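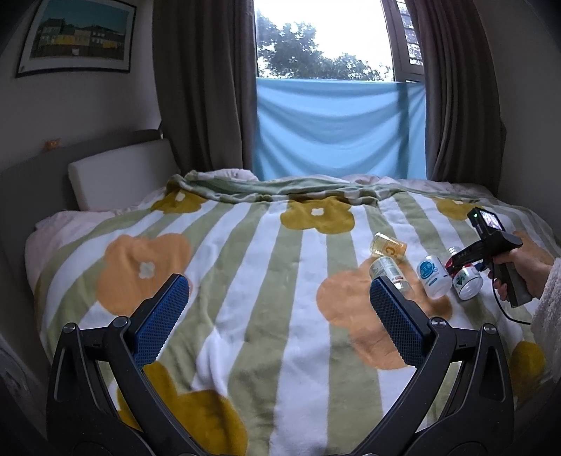 Ticket: pads slipping on round bottles

Home | Tickets | Parts | Club Wiki

3 December 2023
Posted by Clastano student robotics club

Problem: hand-held gripper loses clear bottles when squeezed near the cap. Blue pads fitted. Almost 20 failed grabs in the log.

Tried: cleaned both pads, checked the screws, moved the grip point toward the middle of the bottle. Striped blanket kept as the background. 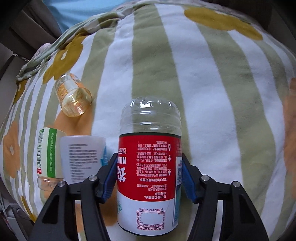
Bottle held base up, pads just below mid-label.

Status: open. Retest with 12 grabs per bottle before the Zullano meet in January.

Related tickets
Ahonen cable keeps unplugging
Sanness pad order, set of 2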